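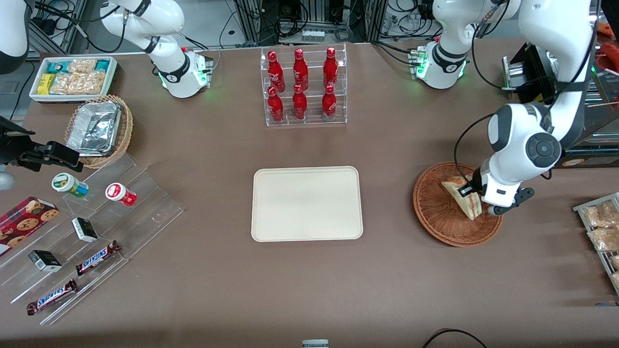

**Project report, April 17, 2026**

My part of the Tetby project was the boring-sounding question: does it matter how you split up the demos when you train one policy for a two-armed robot on a snack counter? I thought it wouldn't. I was wrong, and I'm still pretty happy about it!

We had 481 teleoperated demos, mostly done by Sumeya Ayele and me (my wrists have opinions about this). Each one is a single order, like putting a sandwich in a basket. Boyang Lu trained the first policy on whole orders, start to finish. I then cut the same demos into reach, grasp, carry and release, and labelled each chunk with a short text prompt.

### What happened

The chunked policy was better at soft things. Sandwiches were our worst item by far – the whole-order policy kept squeezing as it lifted, and the filling went everywhere. With a separate grasp label it settled down a lot. Bottles hardly changed, and chocolate bars got a bit worse, mostly from the arm pausing between chunks and then drifting.

I ran 5 seeds for each version. Two of the chunked ones never learned to let go properly, so I've left them in the results and marked them in the table in the appendix.

### Still to do

- Redo the release labels. Mine were sloppy, and Guilan Ren found frames where I'd marked it too early.
- Try overlapping chunks, to get rid of the pause.
- Move the counter layout around more. Our baskets barely shifted between demos, so I don't trust the carry results yet.

Sumeya wants the new labels done by June.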